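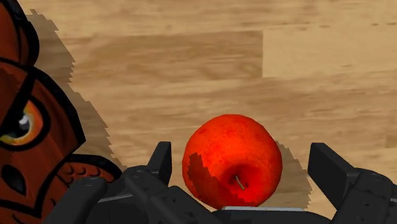
The Two Thousand

The summer I went to work at Skavport, my whole job was to pick up an apple. I had answered an ad that said "demonstrator," and my mother, bless her, thought I would be handing out crackers in a grocery store, and I let her think so until July because it was easier to explain at the holidays.

The apple was not a real apple, of course. It lived in the simulator, on a wooden table that also did not exist, and I reached for it with a pair of black fingers that I steered from a chair on the second floor, using a handle that had been rubbed shiny by whoever sat there before me. Every time I closed the fingers on the apple and lifted it, and set it down where the task sheet wanted it, the machine wrote down everything my hand had done. That was one example. They needed 2,000 of them, and they needed them from a person, with a person's small wobbles and second thoughts left in, so that the learning program (which we called Fivedis, after the folder it was kept in) would have something to learn from.

Now, the apple moved. Each time I pressed the pedal the simulator dealt out a fresh table, the way you would deal a hand of cards, and the apple might be near or far, or rolled over on its side with the stem pointing down at me. The light moved too, and threw those saw-toothed shadows it always had, like something snipped out with pinking shears. And next to the apple there was always something else. The program had to learn what to leave alone, so they gave it company: a mug, a toy truck, a sponge, and the owl.

I should tell you about the owl. It was a rust-colored thing with heavy black outlines and one slanted brow that came down so hard over its eye that it looked as if it had caught you going through its mail. On some tables it stood well back and minded its business. On others it came up so close on the left that I had to slide the finger in between the two of them, slow as threading a needle, and the whole time there was that yellow eye. I got into the habit of saying excuse me. I said it under my breath at first, and later on I just said it.

My supervisor was a patient woman who ate her lunch standing up and who read through our examples in the evenings. She came by my chair toward the end of the second week with her sandwich in a napkin and asked whether anything was the matter with my left side.

"Not that I know of," I said.

"You stop," she said. "On the owl tables. You come down, and you stop for a moment before you go in, and then you go. You don't do it for the truck."

I felt my ears get warm. I asked her if I ought to do those over, and she chewed on it, and on the sandwich, and said no, leave them, it was a good clean grasp once I got going, and one little pause never hurt an apple. So I went on. I tried not to stop, and then I forgot about trying, and the numbers climbed. There was a heat wave, and they brought in a fan. A moth got into the room and sat on my screen for most of an afternoon, right on the table with the fruit, and I worked around it as well as I could. I ate a great many real apples that summer, too, and I noticed I had started picking them up from the sides, with two fingers, very straight.

I finished in the first days of September. They gave me a slice of cake and asked if I would like to stay to see Fivedis have its first try, which they were going to run on a batch of 100 tables it had never been shown. I had my bus pass and nowhere much to be, so I pulled my chair up behind the others.

It was clumsy, at the beginning. It missed the apple by the width of a hand, and then it knocked one clear off the table, and somebody groaned and somebody else said give it time. Then it got one. The fingers came down on either side, the left a little closer than the right, exactly as I always did it, and up went the apple, and I am not ashamed to say I clapped. It got 4 in a row after that.

The next table came up with the owl on it, close in, glaring away. The black fingers came down, opened, and stopped.

The people in front of me leaned toward the screen. One of them reached for the keyboard, thinking it had frozen. My supervisor put her hand out flat, without looking around, and he left the keyboard alone.

"Excuse me," I said, very quietly, from the back of the room.

And the fingers went in and took hold of the apple.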